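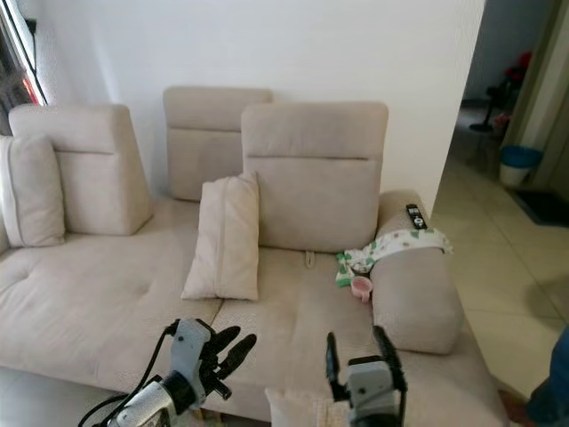 3. Talking to people about naps

I should say up front that I never planned to write a paper about naps. I was in Torkberg to look at shift schedules at the Adamczyk bakery, and my interview guide had exactly one question about sleep in it (number 17, near the bottom, where the tired questions go). But people kept skipping ahead to it! I'd ask when the ovens went on and get ten minutes on how lovely it is to lie down at two in the afternoon with the radio going. By the second week I had given up and moved the question to the top.

3.1 Who I talked to

In the end I interviewed 50 people, all of them grown-ups who napped at least once a week and were willing to admit it. The admitting part matters more than you'd think. Wojciech Malinowski, my co-author, did the Polish interviews and I did the English ones, and we both ran into people who told us they never nap and then described, in loving detail, what they do after lunch. We ended up asking about "resting your eyes" instead, a phrase Hanna Kołodziej suggested after reading our first batch of transcripts, and the talk got a lot easier from there.

Most interviews ran a bit under an hour. We held them in people's homes when they'd have us and at the library when they wouldn't. I also kept a notebook of things said after the recorder was off, and I'm using those only where the person later said yes in writing.

3.2 The bed problem

The thing I was least ready for was how strongly people feel about where a nap is allowed to happen. A bed, for most of the people we met, is for the night. Lying down on it in the daytime means you're sick, or sad, or on vacation. A sofa is different. You can be on a sofa for any reason at all, and if sleep comes along while you're there, well, you didn't go looking for it. One retired bus driver told me he had napped every day for years and had never once "gone to sleep" in the daytime, and he meant it.

Figure 1. A sofa with two throw pillows.

I started calling this the alibi, mostly as a joke in my notes, and it stuck. A good napping spot comes with an alibi: an open newspaper, a ball game, a cat who would be upset if you moved. Fatemeh Arabzadeh, who read an early draft, thinks I'm leaning on the word too hard and that plenty of people just find a sofa comfier. She has a point (see 3.4), and I did go back through the transcripts with her doubts in mind. Comfort comes up a lot. It tends to come up second, though, once the person has finished explaining that they hadn't meant to drop off.

3.3 Pillows, blankets, shoes

There's a whole set of house rules here and I could have written a paper on those alone. Shoes off means a real nap. Shoes on, feet hanging over the side, means you're only sitting down for a minute, in a sideways sort of way. Throw pillows are a fight waiting to happen: in several homes one person bought them for looks and another person sleeps on them, and each thinks the other is misusing the pillow. Blankets are worse. If you fetch one yourself, the alibi is gone. If someone else puts one over you, you're in the clear, and a lot of people got a little misty telling me about that. Bronisława Żak, at 80 the oldest person in the study, said it was how she knew her husband had stopped being mad at her.

3.4 Where this falls short

We only talked to people who nap, so I can't say anything about why other people don't. Almost everyone lived in town. Also, 4 of the interviews were done right after lunch in a warm room and I suspect my follow-up questions suffered, and reading them back I can see places where I should have pushed harder and just said "mm-hm."

And then there's me. I nap, and I like people who nap, and I'm sure it shows. Wojciech doesn't, so he coded the transcripts first and I went second. Where we disagreed it was nearly always over the same thing, whether "I must have dozed off" should count as an excuse or as plain reporting. We left those passages coded both ways, and they're marked with a star in the appendix.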